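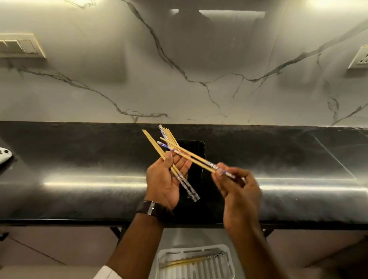 How long does a small company need to put an opera on its feet? Five weeks in the room for ours, plus three days on stage with the orchestra.

I get asked this a lot, so a thread on how we're doing it. I'm the assistant director on Orkby, a new one-act opera, 78 minutes without an interval. We open at the Staniforth on 9/23/19.

Week one is music only. The singers sit in a half circle with scores and a piano, and the conductor goes through every bar. I mark up cuts and drink tea.

We lost two pages from the harbour scene that week. The composer, Efthymia Bakalis, made the cut herself. She thought the tenor had said everything by then and I agree with her.

Weeks two and three are blocking. Tape on the floor for the walls, chairs for the boat. Everyone is still half on the book, so it looks rough and sounds rougher.
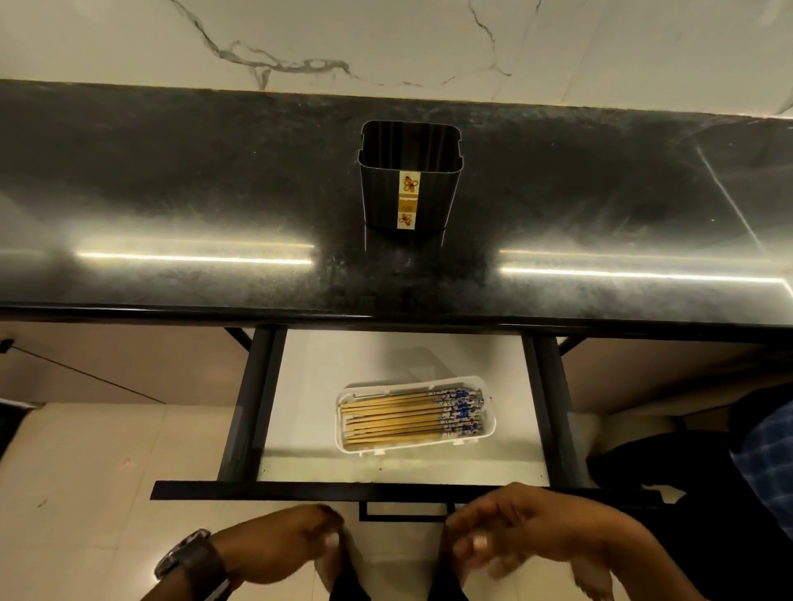
The chorus only joins us in week four. There are sixteen of them and most have day jobs, so they rehearse in the evenings. They learnt the notes in August with the chorus master.

Their big number is the storm. It's in seven, then five, then seven again, and they have to haul a rope while singing it. We slowed the rope down. The music stays as written.

Week five is runs. One a day, notes afterwards. The first full run came in four minutes over, nearly all of it in scene changes.

Someone asked about money. The set build is 3,000 pounds and costumes are 2,000. Hire of the harmonium was more than I expected. The harmonium is in two scenes.

Someone else asked about the size of the house. The Staniforth seats about 1,000, with the top balcony closed for us. The pit is small, so the percussion sits in a box on the left – the timpanist can see the conductor on a monitor.

It's sung in English with surtitles. I know people argue about surtitles for English. High soprano lines are hard to follow in any language, and two of our parts sit very high.

After the Staniforth we take it to Gutitz for two nights with a reduced band. No pit there at all, the players are behind the singers – I'm redoing the entrances for that now.

Tickets are from the box office or the Cidesier site. Returns go on sale at the door an hour before. Latecomers can't be let in, as there's no break to seat them in.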